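How do you keep toast crumbs from taking over the table?

crumbcorner14
I eat bread at pretty much every meal and my table always looks like a bakery floor. I put brown paper down over the top last December because I was sick of wiping it (a roll from Millier, 200 feet, still going), but now the crumbs just sit on the paper. Do I shake it out every day? Replace it? And should I be slicing on a tray, a board, or what? I only have a small table, so I can't spread out much.
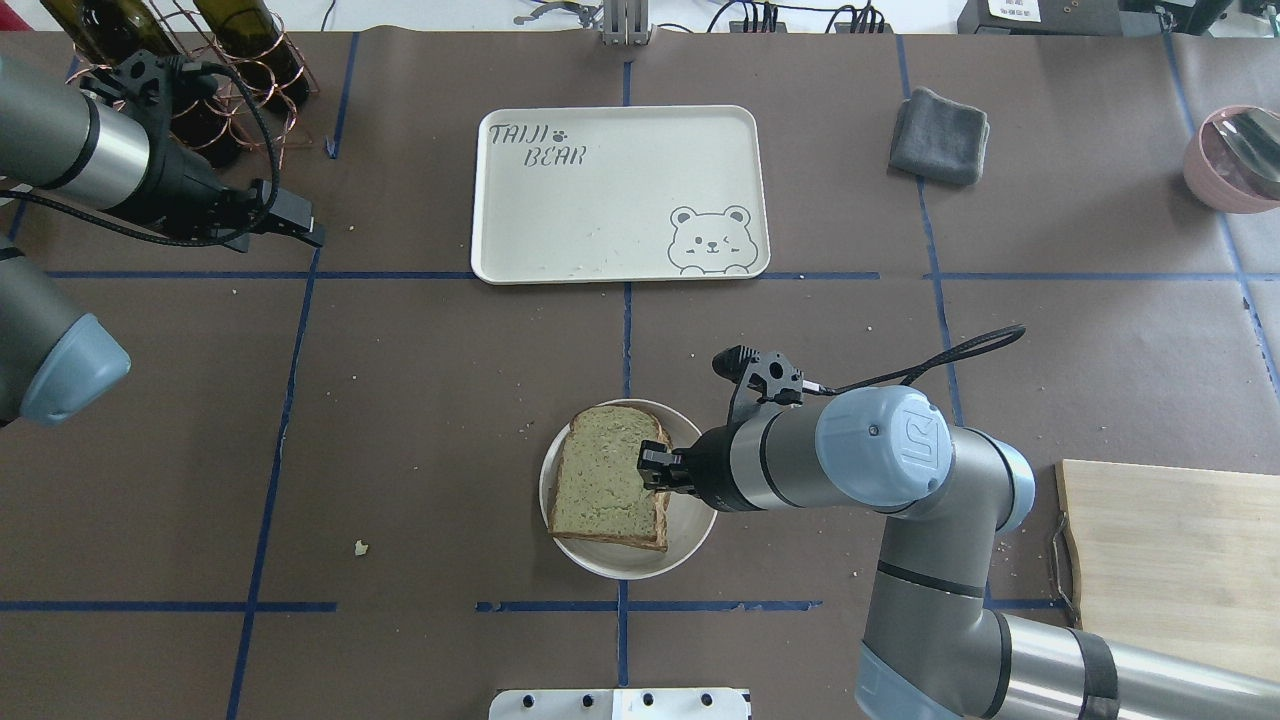 I've got one plain white plate I use for everything, a rounded off-white tray with a little bear on it, and a light wooden board. The crumbs seem to land everywhere no matter which one I use - mostly next to the tray. The loaf is the soft kind from the Waten bakery, if that matters.

wendenbaker
Slice on the board, then carry the board to the sink and tip it. Don't slice on the tray! Trays have a lip that feels like it should help, but the knife hits it and you end up sawing over the side. I did that for 2 years before I got a clue. Also let the loaf cool all the way first - warm bread tears and sheds like crazy. As for the paper, I'd brush it off with a dry towel after each meal (fold the towel, sweep toward you, catch it all on a plate) and only change it when it gets greasy. And use a bigger plate than you think you need, with the slice right in the middle.

pollyrolls
get a crumb brush. mine is a Lindqvist, had it forever

oldtoaster600
I'd skip the paper, personally. Crumbs get under the edges and then you have ants. A cotton cloth you can shake off the porch is way easier, and it washes. A serrated knife helps too if yours is dull.

Comments (3)

mapleandrye - 10/26/19
The dry towel thing works great, thank you!

crumbcorner14
Trying the board tonight. No ants so far, knock on wood.

pollyrolls
still say brush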